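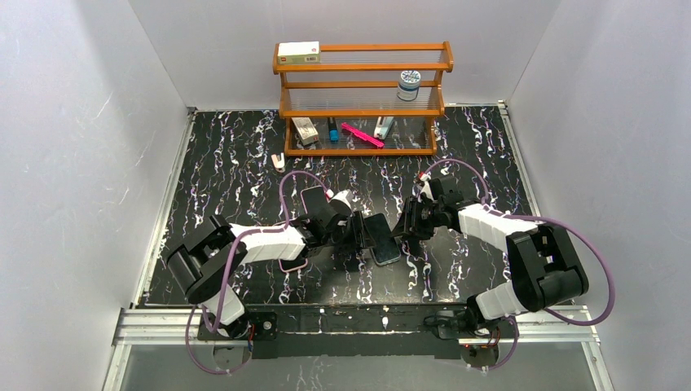

Slow hands make bad teachers

I spent most of January teaching a pair of robot arms to handle mobile phones, and I have come away with an opinion that some of my colleagues at Clistance don't share. We let our operators move too carefully, and we throw away too many of their mistakes.

Some background first. We work in a unit at Wendthorpe with two arms facing each other over a table. An operator drives both of them by remote control, one hand to each arm, and every movement is recorded along with the camera views. When there are enough recordings we train on them and see what the arms can do alone. The phone task sounds dull and is dull. Two phones, two grippers, a black table top with pale veins in it. Pick one up, get it on its edge, deal with the other one. A person does this without looking.

By remote control it is hard work. You can't feel the phone. You see the fingers close and have to guess how firmly they are holding a thing that is flat, smooth and easy to spin. On my first Saturday I did 23 recordings and kept 7. The rest had a dropped phone, a bumped gripper or a long pause while I worked out which way my left wrist was bent.

The usual rule is to keep only the clean ones. I followed that rule for years on other jobs and never thought much about it. If you want the machine to do it properly, show it properly. It is how most of us were taught to drive or to ice a cake, and it seems fair enough.

The trouble is what people do when they know that only clean recordings count. They slow down. They stop above the phone, line everything up, creep in, stop again, close the fingers, wait. I have watched my own recordings back and I look like a man defusing something. A model trained on that learns the waiting as well as the grip. Our first one would hang over the phone for so long that we kept thinking the program had crashed. It had learned from me that the proper thing to do near a phone is nothing.

Ghislain Bergeron, who ran the second half of the work, drives quite differently. He goes in at a normal speed, gets the edge of the phone, loses it, nudges it round with the other gripper and carries on. Under our rule most of his day would have been binned. He argued for keeping it, and we had a fairly bad-tempered week about that – I was on the wrong side.

What changed my mind was a dull comparison. We trained one version on 85 of my tidy recordings and one on 85 of his untidy ones, with the same settings. Mine did well when the phones were put down just where I had always put them. Move one a hand's width, or turn it, and the arm would miss and then close on air, lift the air and go through the rest of the task quite happily. His missed nearly as often on the first go. Then it went back and tried again, as it had seen him do.

I don't want to make too much of one task on one pair of arms. There are jobs where a fumble does damage, and I wouldn't teach those by fumbling. There is also a difference between a mistake that gets put right and one that doesn't. If the phone goes on the floor and you stop, that recording has nothing useful in it and should go. And bad habits do get copied. Ghislain has a way of tapping the table with the left gripper before he starts, and so did the robot until we trimmed it out.

There is an answer to all this from the people who prefer teaching by hand. At Nostasar, where I worked before, we took hold of the arm itself and walked it through the job. You feel the weight, you feel when it touches, and you make fewer mistakes to begin with. I liked working that way. With one arm I would still choose it. With two it gets awkward, as you are leaning over the table with a hand on each and your own head is in the way of the camera. I also think it hides the problem. The person can feel the phone slipping and the robot can't, so what gets recorded is a string of small corrections made for reasons that aren't in the data. Remote control at least makes the operator as clumsy as the machine.

Li, our trial set-up for new operators, still opens with a page that says "smooth and accurate movements only". I have asked for it to be changed. What I would tell a new operator is to work at the speed they would use if no one were watching, to put things right when they go wrong, and to leave the recording running while they do it. We can cut things later. We can't put back a recovery that was never recorded.

The shelf at the back of the table is next, with the boxes and the pink comb on it. I am expecting to be bad at the comb.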